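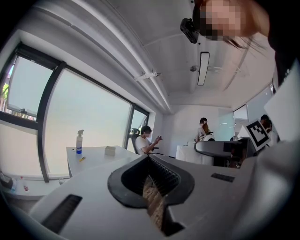

Photo: Lonus workshop, September

Interop bench notebook, September

Started before eight with the kettle on and a clean bench. The job this week is getting the Chauke ground station to share tracks and imagery metadata with the Jemham exploitation tool, with our own Piteditz gateway sitting in the middle. Last time we tried it we got tracks one way only, and half of those turned up with the wrong platform name. I've been looking forward to having another go for ages, and I'm pleased to say it was a cracking day.

State of things at the start: gateway on the August build, Chauke box on the release they sent with the new message catalogue, Jemham left exactly as it was. I didn't want to change two ends at once. The recorded mission we're replaying is the coastal one (long straight legs, three turns, one nasty gap in the link near the end). It's a good recording because everything that can annoy a gateway is in there somewhere.

08:20 – First replay, just to see it break. It broke. Chauke sends, gateway receives, Jemham shows nothing at all. Gateway log full of rejected messages, every one complaining about the time field. Chauke now puts fractions of a second on its timestamps and our parser wanted whole seconds. Lovely simple fault! Patched the parser to accept either form and to keep the fraction when it passes the message on, so we don't throw away something the next system might want.

09:05 – Second replay. Tracks appear in Jemham! Moving the right way, right part of the coast, labels correct for the first leg. After the first turn the sensor footprint swings off to the north and stays there, pointing at open sea while the aircraft carries on happily along the beach.

Spent a while convinced it was a heading problem. Printed out the raw values either side of the turn and went through them with a pencil (old-fashioned, but I do find things faster on paper). The heading is fine. What changes at the turn is the sensor's relative angle, which goes negative, and the gateway was storing it as an unsigned value. So a small swing to the left became an enormous swing to the right. Fixed the type, added a check for the range, and wrote a test that feeds it both signs. That test should have been there from the start and it's in the build now.

10:40 – Third replay, footprint follows the aircraft through all three turns. I made everyone come and look. It really is satisfying watching the little quadrilateral slide along the shoreline exactly where it ought to be.

Notes on the footprint for whoever picks this up:

Chauke gives corner points clockwise starting at the upper left. Jemham draws them in whatever order it gets them, so if they arrive crossed you see a bow tie. The gateway now sorts them before sending. If you ever see a bow tie again, look at the sort first.

Elevation is still a muddle. Chauke reports height above the ellipsoid, Jemham assumes mean sea level, and neither says so in the message. For now the gateway converts and I've put a comment in the mapping file in capital letters. Over flat coast you'd hardly notice, over hills you certainly would. We need a recording with some proper terrain in it.

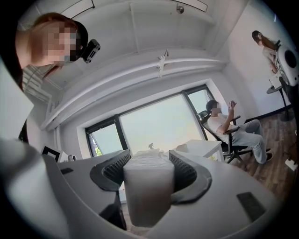
In the workshop, same session.

Back from lunch and straight on to the load test, which is the bit I'd been itching to do. I set the generator to 2000 messages a minute and left it running for 90 minutes while I got on with the mapping table. The gateway kept up from start to finish. Queue depth went up a little whenever an imagery product came through and then dropped straight back down again. No restarts, no lost tracks, memory flat as a pancake. When I think how the spring build used to wheeze along I could hug this thing.

The late part of the recording, with the link gap, behaved better than I dared hope. Jemham marks the track as stale, keeps the last position on the map, and picks up again when data returns. What it doesn't do is join the two halves. You get a new track number after the gap, so an analyst would see two aircraft, one of which has stopped in mid-air. I think that's ours to fix. The gateway drops its identity table when the connection closes, and it has no business doing that. Proposal: keep entries alive for a settable time after the link goes, and match on platform name plus mission number when it comes back. Had a quick stab at it and got it half working, then ran into the case where the platform name is blank for the first few messages after reconnecting. Left it on its own branch. Please don't merge it, it's full of print statements.

Imagery metadata next. Still frames come across with title, time and position, all readable in the Jemham catalogue, and searching by area finds them. Searching by time is off by an hour for products recorded before the change in the Chauke release. I suspect local time was written into a field marked as universal time. Have to ask them before we do anything clever, because I'd hate to "correct" files that were right all along.

Security labels: tested with dummy markings only. Releasability survives the trip through the gateway in both directions, including the awkward case with a list of recipients. The caveat field gets cut short if it's long. It fails with a warning in the log and holds the message back, and I'm glad about that. I would far sooner have a held message than a wrongly labelled one.

15:30 – Tried the return direction, Jemham to Chauke, with points of interest drawn by hand. Circles arrive as circles. Polygons arrive as polygons. Freehand lines arrive as a heap of separate points, one marker each, and the Chauke display looks as if someone has spilled rice on it. There is a line type in the catalogue that we simply haven't mapped yet, so that goes on the list.

Still to do:

Map the line type and try the rice again.
Finish the identity table branch and deal with blank platform names.
Write to Chauke about the hour, with the two product files attached.
Find a hilly recording.
Lengthen the caveat field at our end and rerun the label tests.
Update the interface sheet on the wall, it still shows the old time format.

Build is tagged and copied to the shared drive with the replay logs alongside. Gateway left running overnight on a slow loop of the coastal recording, so please leave the left-hand rack switched on. I'll look at the queue plot first thing and start on the line type after that.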